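Tuesday, October 11, 2022

My glassware shelf has finally grown up! I've got a proper white rack now, with big holes along the back and small ones in front, and I'm daft with joy about it.
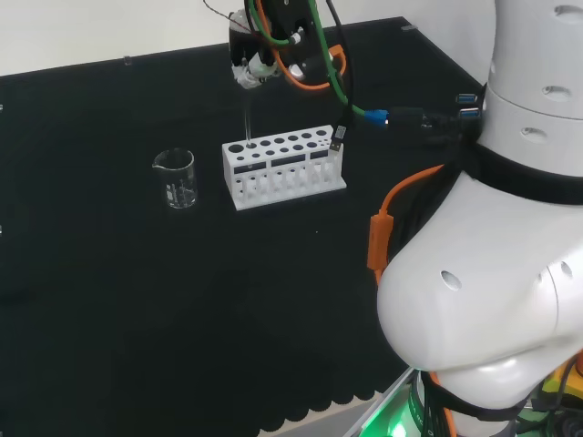
Yolanda Quispe talked me into it (she swears by hers), and I'd happily pay for another. No more tubes rolling about in a drawer — bliss.

My other favourite is the 200mL beaker. Lovely thick rim, a neat little spout, and a glass rod to go with it.
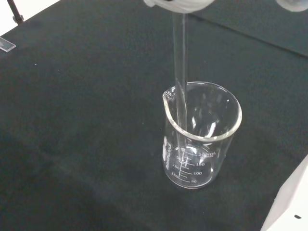
## Next on the list

Labels, then a brush thin enough for the tubes. I'm hoping to have both by December.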